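Half six and the lights are still on at Koech

Liviu Stoica is eating a sandwich standing up when I arrive. No office as such, just a corner with a kettle. Koech sits above a tile shop in Zoltcombe and makes paint. Not much of it. 2,000 tins last year, all mixed upstairs, all carried down by hand.

"The stairs are the worst part of the business," he says. "Write that down."

He came to colour by way of a job at Gekport, the big trade paint people, where he spent his days matching other firms' beiges. Good training, he says. Dull training. He kept a notebook of every shade he was asked to copy and by the time he left it had 441 entries, most of them what he calls porridge.

So why red? Koech's first range was nothing but reds, which sounds like a good way to go bust.

"Everyone said so. My bank said so. But people are frightened of red and I thought, well, somebody should sell it to them properly. They buy a sample pot, paint one stripe, panic, and go back to grey. The stripe is the trouble. You can't judge red from a stripe. You need it big and you need it round a corner."

Round a corner is a thing he comes back to. A colour on one flat wall tells you very little, he says. Take it over an edge and you've got two colours, sometimes three, depending on where the window is. He makes customers paint a box and leave it on the sideboard for a weekend. Most of them do as there told.

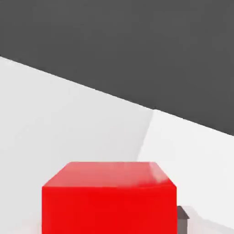
One red, two faces: the top paler and pinker, the front much deeper.

"Gloss makes it worse. Or better, if you like it. You get the shine sitting on top and people say, that's pink, you've sold me pink. I haven't sold them pink. It's the light. Go and look at it after tea."

He is less patient about names. The bestselling tin is called Nidolent, a word he made up on a bus. It means nothing. Customers ring to ask if it's Italian. His sister wanted Brick. "There are a hundred Bricks," he says — he may be right, I didn't check.

We talk money for a bit, he doesn't enjoy it. The new mixing machine cost £3,169 second hand and it came with a fault in the lid clamp. It's paid off now. Pigment prices went up in August and he put 2 pounds on a tin, the first rise since he opened. Three people complained. One was his landlord.

Has he got red at home?

"The hall. Only the hall. My wife picked the rest." What did she pick? Long pause. "Porridge."

There are greens coming next, then possibly a blue, though he's gone off blue twice already. He wants to get the drying time down first. The greens he has so far go patchy over old emulsion, and he wont sell them untill they stop.

The phone goes. Someone has painted a whole bathroom ceiling and wants to know if it gets calmer. He puts his sandwich down on a tin lid.

"Second coat on yet?" he asks them. "No? Then ring me tomorrow."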